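About Gidside Community Food School

Gidside started with one borrowed kitchen, two gas burners and a class called Cooking for One. It filled in a week, so we ran it again, and then people started asking if they could bring a neighbour (yes, always!). We now run 18 short courses a year out of the old produce store in Huaranga, and 2,296 people have cooked, baked, pickled and preserved with us so far.

Our classes are small and pretty noisy. You might spend a morning getting the hang of flatbread, or a whole weekend on jams and chutneys when the stone fruit is at its best in February. We buy from growers along the Driltum road wherever we can, and whatever they have too much of tends to shape the menu – last summer it was zucchini, and we're still finding jars of relish at the back of the pantry.

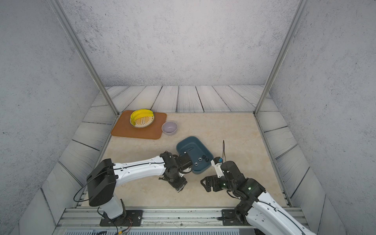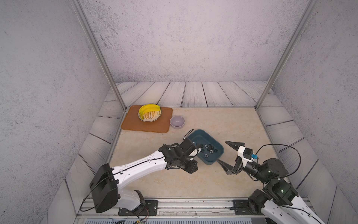 A round patterned plate on an orange-brown tray.

You don't need any experience. Plenty of our regulars arrived saying they could only manage toast, and a few of them now help run the Mando table, our free lunch for anyone who turns up hungry or just fancies some company. It has served 1,015 meals and we love every minute of it, even the washing up.

School groups are welcome during term, and we can adapt most recipes for allergies if you let us know when you book. Aprons and knives are supplied. Please wear closed shoes, and bring a container for leftovers – there are nearly always leftovers.

The office is through the green door beside the loading dock. Come in and say hello!

Page updated November 3, 2021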